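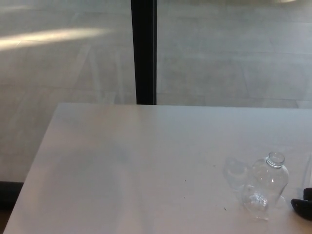 Posted by the Handling Rules desk, Sonent, Plondberg office. Listing open until the end of October.

Rules reader (part-time, fixed term), robot handling of everyday objects

Sonent writes the working rules that other people's robots are supposed to follow when they pick things up. The current set is called the Charbonneau code, after the street we used to be on, and it runs to 283 clauses. We would like it to be shorter. We would also like it to be right, and the two wishes have been fighting for most of a year.

We need a person to read the code slowly, stand beside a robot while it is being followed, and tell us where the two part company. You will not be asked to write software. You will be asked what "securely held" means, and you will be asked again after lunch.

The work

Most of it concerns clear plastic. Section 4 deals with transparent and deformable items, and it is the part our members complain about most. A bottle with no label gives a vision system very little to go on, and if the base is crumpled as well, the clause on "stable upright contact" starts to sound like wishful thinking. Your first job will be Section 4, all 56 clauses of it, including the one that contradicts itself in brackets.

A usual shift goes like this. You arrive at 9.30, collect the day's clauses, and sit in on handling runs until 1. You note what the operator did, what the clause says the operator should have done, and which of the two you would rather have near your own hands. Afternoons are for rewriting. We use Ivau for tracking changes, and it will email you about every comma.
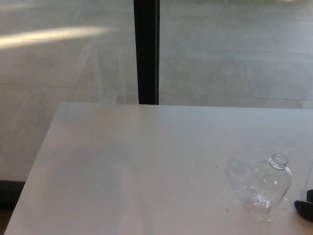 Section 4 work: clear bottle, no cap, gripper to the right.

You will also look after the clauses on surfaces and stray matter. At present the code asks for a work surface "free of visible debris". One member reads this as no crumbs whatsoever and another as no sandwiches. Both have written to us at length. A sensible draft, with a limit that can be checked by eye in a few seconds, would earn you a good deal of affection from the whole office.

Then there is glare. Daylight, glass and pale tabletops all get a mention in the annex, mostly in the form of a sentence advising operators to "consider" them. We have considered them. We would now like to know what to do.

Who we are looking for

Somebody who reads instructions before opening the box. Experience in standards, safety inspection, proofreading, catering hygiene, the law or refereeing would all be useful, and so would having worked to a bad rulebook and kept notes. You need to write plain English and be able to tell an engineer that a sentence makes no sense without either of you needing to leave the room.

You must be comfortable near moving machinery and willing to obey the person holding the stop button. This applies even when you have just found a clause saying they should be standing somewhere else. Stop first, cite afterwards.

Please don't apply if you enjoy the phrase "where reasonably practicable". It appears 73 times in the present text and we are trying to give it up.

Terms

The contract is for 140 hours, spread over three or four days a week to suit you. Pay is on our published grade for technical readers, and the figure will be sent with your interview letter. Work is on site in Plondberg. The rewriting can be done at home once you have finished your first section. Closed shoes are required, loose sleeves are not allowed, and lanyards come off at the door of the handling area (clause 12, one of the good ones).

How to apply

Send one page on yourself and one page on the following sentence from the code, which is in force today:

"The operator shall ensure that an item is not released until it has been placed, except where placement requires release."

Tell us what you think it is for and how you would put it. There is no model answer. We did try to write one.

Applications go to the Handling Rules desk at the Plondberg office, by post or by hand at reception before 5 pm. Mark the envelope "Charbonneau". Unmarked envelopes go to Facilities, who are very nice but will not interview you.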